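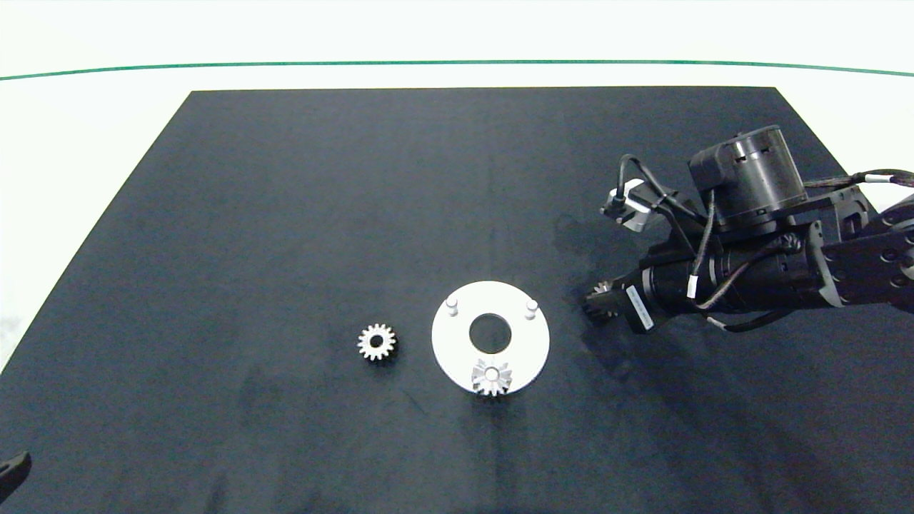

What is a gear?
A gear is a toothed wheel that passes turning motion to another toothed part by the meeting of their teeth.

Gears are found in clocks, hand drills, bicycles, mills and nearly every kind of powered machine. Two or more gears working together are called a gear train. When a small gear drives a larger one, the larger turns more slowly but with greater turning force; when the order is reversed, the driven gear turns faster and with less force. In a pair, the smaller gear is usually called the pinion and the larger the wheel.

Spur gears
The spur gear is the simplest and most common form. Its teeth are cut straight, in line with the shaft, and it can only be used between shafts that lie parallel to one another. Spur gears are cheap to make and easy to fit, although they become noisy at high speed as each tooth meets its partner along its full width at once. The hole through the middle is known as the bore. It may be plain, or it may carry a slot – the keyway – which locks the gear to its shaft.

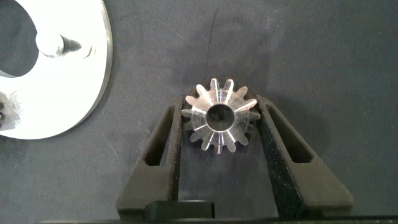

A clear plastic spur gear with fourteen teeth and a round bore.

Bevel gears
A bevel gear is shaped like a slice of a cone and is used where two shafts meet at an angle, most often a right angle. The hand drill is a familiar case: the crank turns in one direction and the chuck in another. Bevel gears are generally made in matched pairs and need careful setting, for a pair placed too close will bind and a pair placed too far apart will wear at the tips.

Ratio
The ratio of a pair is found by dividing the number of teeth on the driven gear by the number on the driver. A driver of 13 teeth working with a wheel of 26 gives a ratio of two to one. If the driver turns at 1000 revolutions per minute, the wheel turns at 500.

Materials
Steel is the usual choice for heavy loads, and brass has long been favoured in clocks and instruments. Plastic gears run quietly and often need no oil, but they soften with heat and carry less load than metal gears of the same size. 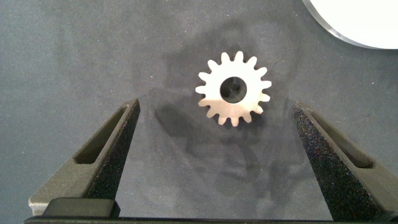 Thin gears may be stamped from sheet, a quick method suited to light work such as toys, timers and simple locks. Thicker gears are normally cut from a solid blank, one tooth space at a time or with a rotating cutter called a hob, and may then be hardened and ground.

Collections
The Pliddale Collection of Small Mechanisms holds 623 loose gears, sorted by type and then by number of teeth. The present catalogue was prepared by Gwenllian Gough and Kimutai Minja.

See also: Bearing; Clockwork; Pulley; Rack and pinion; Worm gear

Entry last revised Mar 29, 2025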